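Prulcombe Evening Classes
Home Courses Handouts Tutors Contact
Search this site Go

Home Hosting, Session 2: The Snack Table
Tutor: Tineke Geerts

Welcome back! Last time we did seating, and this week we get to my favourite bit, the table people drift towards and stay at all evening.

Start with one heaped basket. Sweets and small packets look mean spread out in ones and twos, but pile them up in something with a bit of colour (woven red plastic is lovely and costs next to nothing) and everyone dives in. Stand a bright packet upright in the middle so the heap has some height. Lollipops are wonderful for this, because guests pick one up, wander off chatting and come back for another!

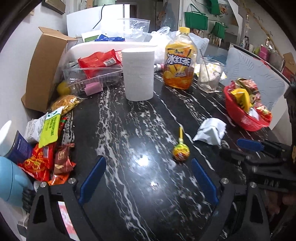

Drinks go behind the food, tall things at the back. A bottle of iced tea with a screw cap is ideal as it can be opened and closed all night. Put the paper towels on the same table, standing on end, where a sticky hand can reach them without asking. I can't say this strongly enough.

A note on surfaces. Dark polished stone is gorgeous under ceiling lights and shows every crumb, so clear stray wrappers and crumpled packets as you pass. Aled Prothero's tip from last term was a quick wipe every 15 minutes, which I have taken up with real joy.

For next session: lay out a snack table at home using only what is in your cupboards, and bring a rough sketch of it. Allow 2 clear hand-widths between basket and bottles.

Related handouts
Seating for Small Rooms
Trays, Bowls and Baskets
Drinks Without a Bar
Clearing Up Together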